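Papering the bench, and other ways to stop losing things

My bench was a lovely thing once. Then I varnished a stool on it, and after that a neighbour's chair, and by November it had the complexion of a crumpet. I now work on brown kraft paper and have kept the bench underneath in its ruined state as a warning.

Buy the paper by the roll. The little folded packs from the stationery aisle have creases that never come out, and you'll spend the arvo chasing screws down them. Mine is the heaviest the packaging place at Stundeck would sell me. The bloke asked what I was posting.

Roll it out curl side down and leave it overnight with a few tins on top. Tape the far edge first, walk to the near edge, pull it snug and tape that. If you go around clockwise like you're icing a cake you'll finish with a bubble in the middle, and the bubble will be there until you move house. Where you need two widths, overlap them and tape the full length of the join.

If there's something bolted to the bench, cut the paper to fit around it. I know it's tempting to drape.

Next, the grid. Declan Costigan put me on to this, and he was insufferable about it, so I waited a year before trying it. Run lines of blue painter's tape across the paper and then from front to back, so that you end up with a lot of rectangles. One job or one part per rectangle. When you take a lamp to bits, the bits go down in the order they came off, left to right, and you put it back together right to left. I have not had a leftover washer in ages, and I used to have a jar of them.

How big to make the cells depends on what you fiddle with. I tried 10 cm and it was fine for clock parts and hopeless for everything else. Mark the edges with a pencil before you tape. Lay the long lines first, press them down with a rag, and for pity's sake don't stretch the tape, or it creeps back while you're having your tea and your rectangles go wonky.

Cheap tape is a false economy. Jesley brand left gum on the paper, on my sleeves and on the dog. The Cuypers stuff costs more and comes up clean after about three weeks.

Wire deserves its own paragraph. Bare copper wire is a pleasure to bend and a menace to put down. It springs, it rolls, and it hooks on to your jumper and follows you into the kitchen. Give anything coiled or loopy a cell to itself, well in from the edge, and stand it up if it will stand. Wind it around something round and smooth, take your time, and leave the ends long until you're happy with it. Plan on buying more than you think. You'll kink the first lot.

Tall pieces want empty cells beside them, so you can get in from above without clipping a neighbour with your cuff. I've clipped plenty.

Everything else – chargers, boxes, the tin of biscuits – goes on a separate table off to the side. A tea trolley will do. The rule in my shed is that if it isn't being worked on, it doesn't get a spot on the paper, and that includes my elbows and anything belonging to Geert Declercq.

Change the paper when you can no longer read your own pencil marks on it. The old sheet is good under the mower.

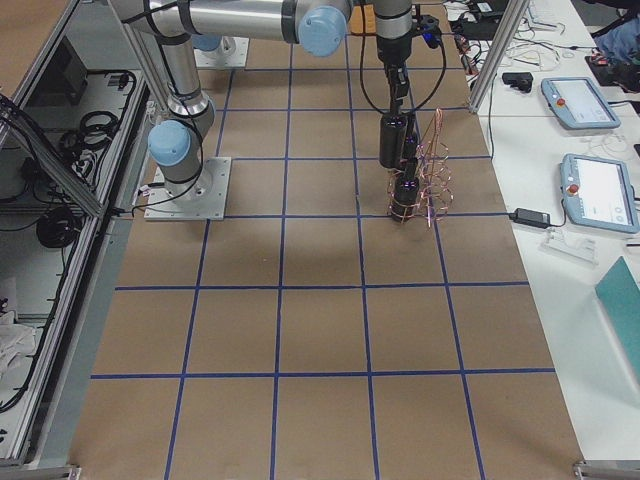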